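Reseña: Prundo Dos, kit bimanual de manipulación para oficina y laboratorio

9 de junio de 2018

Compramos el Prundo Dos para tareas de ordenación en oficina: abrir muebles, dejar carpetas en un estante, volver a cerrar. Lo vende Grorkach en una sola configuración, con base móvil, dos brazos, dos pinzas de dedos metálicos y una cámara en la cabeza. El software de control es de otra casa, Nusix, y se paga aparte. Lo aviso al principio porque en la página del producto cuesta encontrarlo.

Desembalaje y montaje

Llega en dos cajas. En la primera viene la base con la batería ya puesta; en la segunda, los brazos, las pinzas, el cargador y una bolsa de tornillería sin etiquetar. El manual impreso está en inglés y en un español traducido con prisa. En la página dedicada a los brazos, por ejemplo, llama «muñeca» a dos piezas distintas, y hay que guiarse por los dibujos.

Montarlo nos llevó una mañana. Hacen falta dos personas para colocar los brazos: una sujeta y la otra atornilla. Las llaves incluidas sirven, aunque la más pequeña se redondea pronto y acabamos usando una nuestra. Los conectores de las pinzas entran en una sola posición y hacen un clic claro. El cable de la cámara es otra historia, va justo de longitud y, si se gira la cabeza hasta el tope, tira.

Calibración

El asistente de Nusix pide mover cada brazo por una serie de posturas y después tocar con la punta de la pinza un tablero impreso. Si se hace con calma sale a la primera. Si alguien mueve el tablero a mitad del proceso no avisa, y el error aparece más tarde, cuando el robot cierra los dedos al lado del objeto. Nos pasó una vez y tardamos en entenderlo. Desde entonces fijamos el tablero con cinta.

La calibración se conserva al apagar. Después de transportar el equipo a otra planta hubo que repetirla solo para el brazo derecho.

Manejo

Lo hemos usado sobre todo en teleoperación. El operador ve lo que ve la cámara de la cabeza y mueve los brazos con dos mandos. El retardo con cable de red es pequeño y uno se acostumbra. Por wifi depende del día, y para trabajar cerca de muebles no lo recomiendo.

Los mandos son ligeros y el gatillo de la pinza es progresivo, lo que ayuda mucho con piezas finas. El botón de pausa está demasiado cerca del de reposo. Si se pulsa el segundo por error, los brazos se recogen a velocidad lenta, pero se recogen, haya lo que haya delante.

Pruebas con armarios

Un armario bajo de dos puertas es un ejercicio más difícil de lo que parece. Hay que abrir una hoja sin que el brazo quede atrapado detrás, repetir con la otra y después entrar en el hueco sin rozar el estante. Las bisagras de cazoleta, además, ofrecen una resistencia desigual a lo largo del recorrido, y eso se nota en la fuerza que pide el brazo.
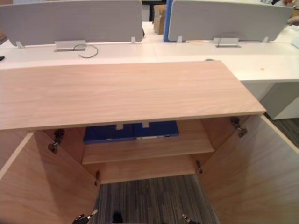

En las puertas, el Prundo Dos se defiende bien. Los dedos son estrechos y pueden enganchar el canto de una hoja entreabierta. Con la puerta cerrada y sin tirador el asunto cambia: la pinza resbala en el tablero liso y hay que recurrir a las fundas de goma, que se venden por separado en paquetes de 2. Las nuestras se despegaron por la punta a las pocas semanas y las sustituimos por otras de Mahlangu, más gruesas, que aguantan mejor aunque quitan algo de precisión.

Dentro del mueble el problema es la vista. En cuanto los brazos se adelantan, tapan parte de lo que enseña la cámara, y en un compartimento superior el propio tablero de arriba esconde el fondo. Bajando la base (tiene recorrido vertical) se arregla en parte. Habría agradecido una cámara en cada muñeca. Grorkach las anuncia como opción futura, sin precio todavía.

Para sacar objetos planos de un estante conviene arrastrarlos primero hacia el borde y cogerlos después por el canto. Intentar la toma desde arriba suele terminar con los nudillos de la pinza contra la madera. El robot detecta el contacto y se para, pero la marca en la chapa se queda.

Hicimos una tanda de 50 aperturas seguidas con el mismo operador, para ver si los motores se calentaban. El software no dio ningún aviso de temperatura. El que se cansó fue el operador: los mandos no tienen apoyo para el antebrazo.

Modo automático

Nusix permite grabar una secuencia y repetirla. Funciona mientras el mueble y la base estén en el mismo sitio. Si el armario se desplaza un poco, la repetición falla, porque no corrige con la cámara. El módulo que sí lo hace cuesta 300 euros al año y no lo hemos contratado. Para repetir una demostración delante de visitas basta con lo que viene de serie.

Ruido, batería y espacio

En reposo apenas se oye. Con los dos brazos en marcha suena como una impresora de oficina, molesto si hay alguien al teléfono en la mesa contigua. La batería nos dura una jornada de uso intermitente. El cargador tiene un ventilador que no para y lo hemos sacado al pasillo.

Sobre moqueta la base rueda sin problemas, con algo más de esfuerzo al girar en el sitio. Entre mesas hay que medir bien antes. Los codos sobresalen más de lo que indica la ficha, que da la anchura con los brazos recogidos.

Soporte técnico

Escribimos a Grorkach dos veces. La consulta sobre el cable de la cámara la llevó Zinhle Nel, que contestó al día siguiente y mandó uno más largo sin cargo. La otra, sobre el cambio de idioma de los menús, sigue abierta. Con Nusix todo pasa por un formulario y las respuestas son correctas pero genéricas.

Lo que nos gusta: los dedos finos, el gatillo progresivo, la parada por contacto, el recambio de piezas sin herramientas especiales.

Lo que no: la licencia aparte, las fundas de goma, el botón de reposo, la falta de cámaras en las muñecas.

Lo volveríamos a comprar para teleoperación y para grabar tareas con mobiliario. Para quien busque un equipo que trabaje solo desde el primer día, el paquete básico se queda corto, y conviene pedir presupuesto con el módulo de corrección incluido antes de decidir.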